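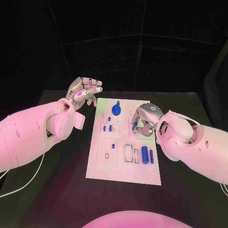
**Notes de l'oratrice – Ainhoa Aguirre, mai 2018**

Durée prévue : 14 minutes, hors questions. Ne pas lire les diapositives.

## Ouverture

Mesdames et Messieurs les élus, chers collègues, je vous remercie de votre invitation. Mon propos portera sur l'apprentissage des métiers manuels chez les adultes en reconversion, et plus particulièrement sur la question de l'évaluation : à quel moment un organisme de formation est-il fondé à déclarer qu'une personne sait faire ?

(Marquer un temps. Diapositive suivante.)

Le centre de Gavport accueille des stagiaires dont l'âge et le parcours diffèrent considérablement. Certains n'ont jamais tenu un outil dans un cadre professionnel, d'autres ont exercé longtemps un métier voisin sans en posséder le titre. Le référentiel, lui, ne connaît qu'un seul candidat.

## Ce que mesurent nos épreuves

Rappeler le périmètre : 1 126 dossiers examinés, toutes filières confondues, depuis l'ouverture du dispositif Zilla. Préciser que les dossiers incomplets ont été écartés et que la filière bois est surreprésentée.

- L'épreuve pratique finale compte pour 80 % de la note.
- Le livret de suivi, rempli par le formateur, compte pour le reste.
- L'entretien n'est pas noté.

Insister sur ce dernier point. L'entretien est le seul moment où le candidat explique ses choix : pourquoi cet ajustement, pourquoi cet ordre de montage, pourquoi avoir repris une pièce que le jury aurait acceptée. Ces réponses ne laissent aujourd'hui aucune trace dans le dossier.

(Si la salle réagit, annoncer que la question sera reprise lors des échanges.)

## Le geste et la consigne

Nos formateurs distinguent trois étapes : l'imitation, l'exécution sur consigne et l'exécution autonome. Le passage de la deuxième à la troisième demeure le plus mal documenté. Un stagiaire peut réussir un assemblage parce qu'il a mémorisé la suite des opérations, puis se trouver démuni dès que la pièce change de cote ou que le gabarit vient à manquer.

Exemple à donner oralement : l'atelier Prieto, où l'on modifie une seule dimension du plan le matin de l'épreuve. L'écart entre les candidats se creuse alors nettement, sans que la difficulté technique ait augmenté.

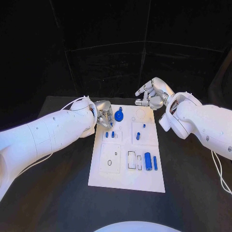 Telmo Cifuentes, consulté sur une première version de cette communication, objecte qu'une telle variation pénalise surtout les candidats anxieux et qu'elle devrait être annoncée à l'avance, au moins dans son principe. L'objection est recevable. Je propose d'y répondre par une mention explicite dans la convocation, dès la session de janvier.

## Propositions

1. Attribuer une note à l'entretien, selon une grille commune aux jurys.
2. Introduire une variation de consigne dans chaque épreuve pratique.
3. Conserver les brouillons et croquis du candidat avec le dossier.

Sur le coût : l'expérimentation menée avec Vultoris a montré que la charge pèse principalement sur la formation des jurys – ne pas avancer de montant, la convention n'étant pas signée.

## Questions probables

*Sur l'équité entre les sites.* Reconnaître que l'équipement varie. Renvoyer à l'annexe technique.

*Sur la validation des acquis.* Hors périmètre. Proposer un échange écrit.

*Sur le calendrier.* La grille d'entretien doit d'abord être relue par les représentants des formateurs.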